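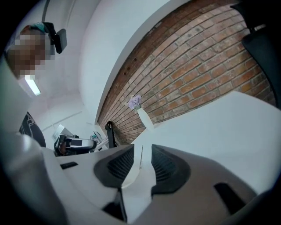 Subject: Re: [virnholm-users] Batch loads or a live feed for meter data?

On Thu 11 September, Ngubane wrote:
> We still load the readings from Ondport overnight, as one big file.
> The sites people now want to see them the same morning. Is it worth
> moving to a live feed, or should we just run the batch more often?
> We have 80 meters and one very tired database server.

Do it! We moved over in the spring and I'd never go back. With 80 meters you're well within what a single Virnholm node can manage, so please don't let anyone talk you into a cluster before you've tried it.

What worked for us was keeping the nightly file going next to the feed for about 3 weeks and comparing the totals each morning. The totals were out on the first few days (our fault, we had the clocks on two of the sites set to local time and the rest to UTC), and it was lovely to find that with the old load still there to lean on.

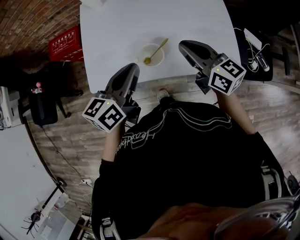 The other thing I'd look at early is late readings. Ondport holds them back when the line drops and then sends the whole lot at once, so set your window to 2 hours at least. Ours was ten minutes to begin with and we were throwing away perfectly good data. Anything later than the window goes into a side table, and a small job folds it back in at night.

As for the tired server, write to it in small batches, every minute or so, and put an index on meter and time together. Ours perked up no end after that.

I haven't tried the new Doltmont connector yet, but the notes say it keeps its place after a restart, and I'm itching to have a go. Has anyone here got it running on the December release? I'd love to see your config file, however messy.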